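Skarville home recordings – FAQ for new collectors

Read this before your first shift. Updated October 14, 2020.

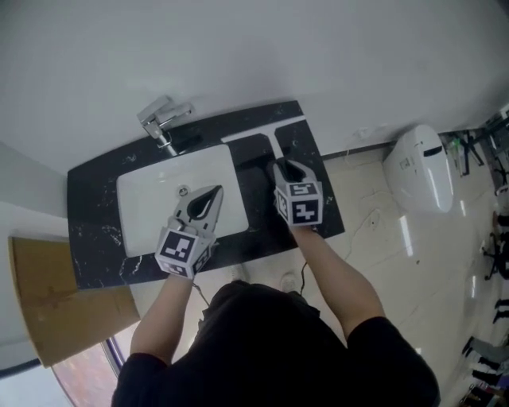

Josefien Goossens wrote in to ask if wiping a counter really has to be done 60 times. Yes it does. The model needs the small differences, so don't try to make every pass identical.

What counts as one example?
One task, start to finish. Pick up the squeegee, wipe, put it down. Stop moving, then end the clip.

Do I need both grippers?
For bathroom tasks yes, 2 grippers, even if one just hovers. Keep the marker cubes clean and facing out. No tape, no stickers on them.

Can I use my fingers if something slips?
No. Regrip with the jaws or drop it and mark the clip as failed. Failed clips are fine, we keep them. Mislabeled ones are a pain.

How fast should I go?
Slower than you would at home. Not slow motion tho.

Cables keep catching on the counter edge.
Let them hang down in front of you. Check before each clip – a tug ruins the track.

How many clips per home?
400 across all tasks. Turkden was short in September so please check your tally before you leave.

Other people in the house?
OK if they stay out of the work area. Consent form first, allways.

Where do uploads go?
The Wan folder, same night. Not email.

Who do I ask about broken jaws?
Leave a note in the kit and swap it for the spare.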